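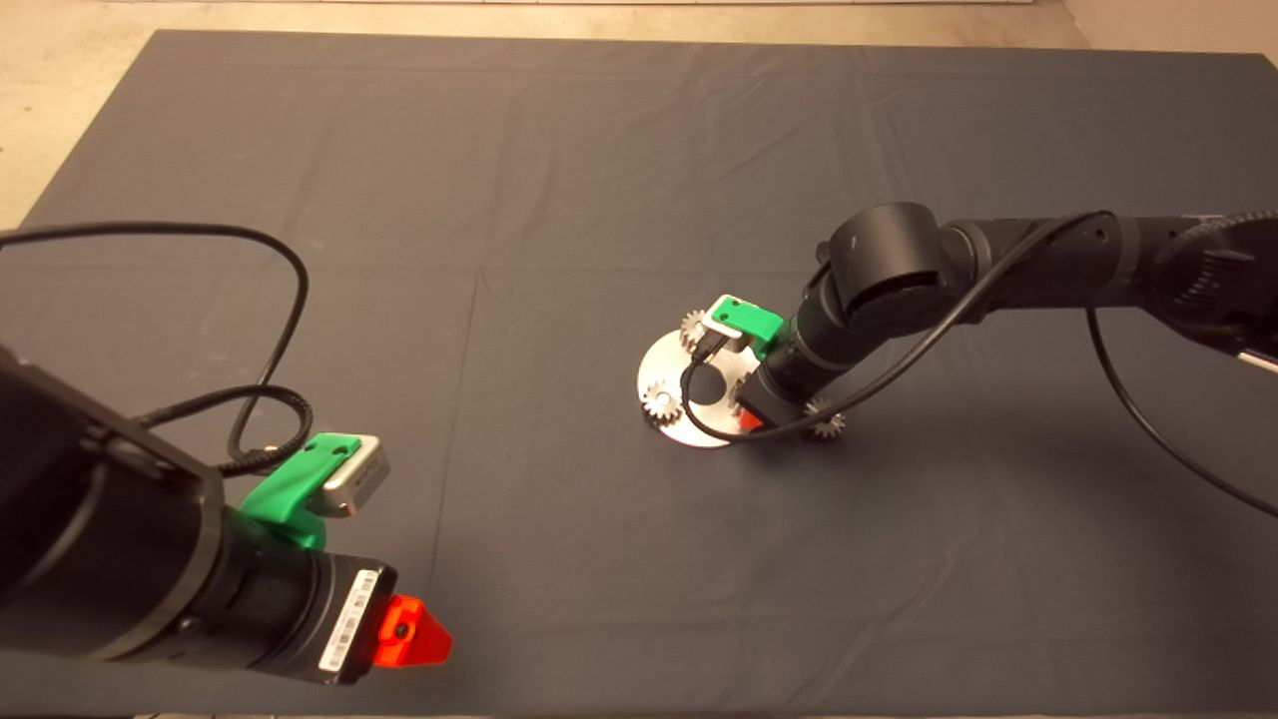
2022-09-19
Speaker notes, Noman Hashmi

Start with the drawer. Everyone in the room has a drawer of things they mean to repair, and mine got its own line in the move to Vullstead. Let them laugh, then go straight to the point: most home repairs die at the stage where the thing is in pieces and dinner needs the table. The slide has the setup I want them thinking about, small gears kept together on a round metal plate, with a big dark gray cloth underneath. Say "plate and cloth" twice. It is the cheapest advice in the talk and the only part my sister remembers.

Next, the mantel clock. I bought it for 600 and was told it ran. It did run, for the length of the drive home. Pause. Tell them how I opened it in December with a kitchen knife and great confidence, and how Sadia Ghauri at the Jostlow repair evening looked at the result for a long time before asking if I had any other hobbies. Don't do the voice.

Then the serious bit - slow down here. Before you take anything apart, write down what it was doing wrong. Not what you think is broken. "Stops when the big hand passes the four" is useful. "Needs new spring" is a guess in a lab coat. I guessed spring. I own 3 springs now.

Pass around the notebook. Warn them about page nine.

On parts: old clock makers changed their minds a lot and told no one. Mine has a Pirzada movement in a case made for something else, so the catalog number, 2964, got me a lovely part for a different clock. Measure first, order second. Dede Amissah will want to argue about this from the second row. Let her, she's right about the calipers.

If time is short, skip the oil section. If it isn't, keep it to one line: less than that. No, less.

Somebody will ask what it all cost. The answer is about 1000, not counting the knife. Take the question cheerfully and look at Aqeel, who has spent more on a barometer.

Finish by winding the clock on the lectern. If it ticks, take questions. If it doesn't, take questions standing in front of it.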